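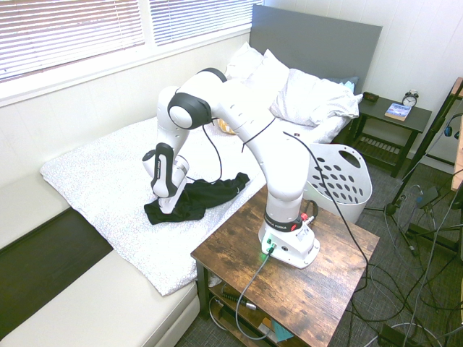
Checked by Morag Drummond, Vestness House
Comments by Oskari Kuusisto
July

Bedroom check, first floor, rooms 4 to 9

Go through each room in number order. Write OK, FIX or STOP next to each line. STOP means the room is not let until it has been put right.

1. Smoke alarm sounds when tested
OK in all rooms. Room 7 chirped once afterwards. New battery fitted, old one in the office drawer.

2. Door closes fully on its own
FIX, room 5. It catches on the carpet at the last inch. Closer adjusted twice already, so the door needs planing.
OK in the rest.

3. Window restrictor in place and screwed tight
STOP, room 9. One screw missing and the other turns by hand. Wainwright have the part and can come before 15:00. Leave the key with Morag.

4. Bedside sockets and switches
No cracks, no scorch marks, plate flat to the wall. OK.
Room 6 has a loose plate on the left of the bed – tightened on the spot.

5. Leads and cables
No lead under a rug or mattress, or across the way to the door. FIX, room 8: lamp lead runs behind the headboard and is pinched. Move the bed out by a hand's width.

6. Bedside furniture
Push down on each corner. Nothing should rock. OK. Some of the tops are marked but that is wear and not a fault, please stop writing it up.

7. Bed frame, slats and castors
FIX, room 4. Two slats out of their holders. Put back, but the holders are worn. Order from Doko, same size as last time.

8. Blankets and covers
Fire label present on each. Room 7 label is washed out and can't be read. Swapped for one from the store.

9. Radiator valve turns, no drips
OK. Room 6 stiff.

10. Route to stairs clear
Oteo laundry bags were left on the landing again. Moved. I have rung them.

Room 9 to be looked at again once the restrictor is in. M.D. to sign.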